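Blocking a ribbed hat without losing the stretch

Merike Lepik
12/8/24
I've finished a ribbed hat in Prantl 8 ply and the pattern says to wet block it. Last time I did that with ribbing I pinned it out and it never sprang back. Do I have to block it, and if so, how? I have a basin, towels and no proper mats.

Dastik573
Don't pin ribbing. Soak it in cool water, squeeze it in a towel, lay it down and pat it into shape.

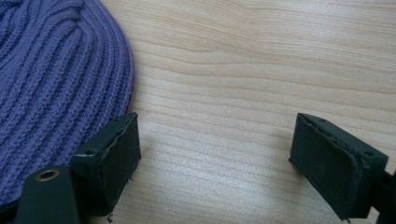

Ribbing gets its stretch from the columns pulling in on each other, and pins hold them apart while the yarn dries. Leave it alone and it will close up again. When the piece is lying flat, follow the ribs with your finger. On the purple knit they bend around with the curved edge and sit closer together there, and that's fine, so don't try to pull them straight. I wouldn't dry anything damp on a wooden table, though. Put two towels under it and flip it after 9 hours.

Caltalach
I never block hats. They stretch on your head anyway.

Dulolton
Check the label first. If it's superwash it can grow a lot when wet, so support it with both hands when you lift it out of the basin.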